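Kitchen and Crockery Assistant, Forham Lunch Club

Part-time, permanent
Based at Candlow Hall, Forham
Monday to Thursday, 9 am to 2 pm (with some flexibility, see below)

We are looking for someone to join the kitchen at the Forham Lunch Club, and we'd love it to be someone who gets a bit of pleasure out of a well-stacked cupboard. We cook and serve a hot midday meal four days a week in term time and out of it, and on a busy day we feed 100 people across two sittings. All ages come. We have toddlers with their grandparents, college students, people who work on the trading estate and a good number of regulars in their eighties who will tell you exactly what they thought of the crumble.

The cooking is in good hands already. What we need is a person to look after everything the food and drink goes into and onto: cups, plates, bowls, jugs, trays, cutlery, and the tables themselves. It's a proper job with its own corner of the kitchen, and when it's done well the whole lunch runs more smoothly (we have tried it the other way, with everyone doing a bit, and we ran out of spoons).

What you'll be doing

You'll start at 9 with the tables. They need wiping down and laying for the first sitting, with water jugs filled and cups out by half past eleven. During service you'll be clearing, scraping, loading the dishwasher and getting clean things back to the hatch in time for the second sitting. After lunch comes the washing up that won't go in the machine, then drying, checking and putting away.

You'll also keep an eye on what we have and what we're short of. Things chip, crack and wander off home in people's bags. Once a month you'll go through the cupboards, make a list of what needs replacing and pass it to the kitchen manager. You won't have to hold the budget, but you will have a real say in what we buy, and we're very open to opinions about jugs that don't drip!
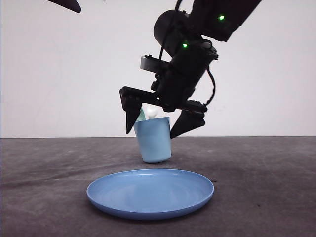 Cups are the biggest single part of the work, and they're a good place to explain how we like things done. We use china for tea and coffee and plastic for water and squash. A light blue plastic cup like this one gets picked up and put down all through a lunch, so it wants a good look inside as well as a quick wipe round the rim before it goes out again. We set them upright on the table at each place, never stacked in the middle, as several of our guests find it hard to pull one cup out of another. Small children get theirs half full. Anything with a split or a rough edge comes out of use the same day and goes in the box under the sink.

Plates and bowls are simpler. The big white dinner plates are heavy, so we carry them in short piles and keep them on the low shelves. Inga bowls (our name for the deep ones with the wide lip, after the shop that first sold them to us) have their own rack by the hatch and are used for soup, pudding and very occasionally for the cook's cereal.

Who we're looking for

You don't need to have worked in a kitchen before. If you've kept a household going, helped at a school fair or done a few shifts in a café, you'll recognise most of it. We'd like you to be:

- steady on your feet for a few hours, with breaks
- happy to work at a fair pace between the two sittings
- careful about cleanliness, including the corners
- friendly with guests, some of whom are hard of hearing and many of whom like a chat

A food hygiene certificate is useful. If you haven't got one we'll pay for the course and for your time while you do it.

What we offer

Pay is at our kitchen rate, reviewed every April, and you'll be paid for bank holidays that fall on your working days. You get your lunch, of course, and an apron. We can be flexible at the start of the day for anyone doing a school run, as long as the tables are laid on time. The hall is a short walk from the Forham stop on the 44 bus, and there is a covered bike rack round the side by the bins.

We're a small team and we sit down together at the end of every shift with a pot of tea. In the summer we run the Kokcombe picnic, which means the same lunch in a field with a great deal more carrying, and everybody comes along for it. It's our favourite day of the year!

How to apply

Write us a short letter or email telling us a little about yourself and why the job appeals. One side is plenty, and there's no form to fill in. If writing isn't your thing, call in at the kitchen door after 2 on any day we're open and talk to us instead. We're also very glad to show people round before they apply, so do come and have lunch first if you'd like to see a sitting in full swing.

We hope to have someone in place by March. Everyone who applies will hear back from us, and interviews will be at the hall, in the kitchen, with cake.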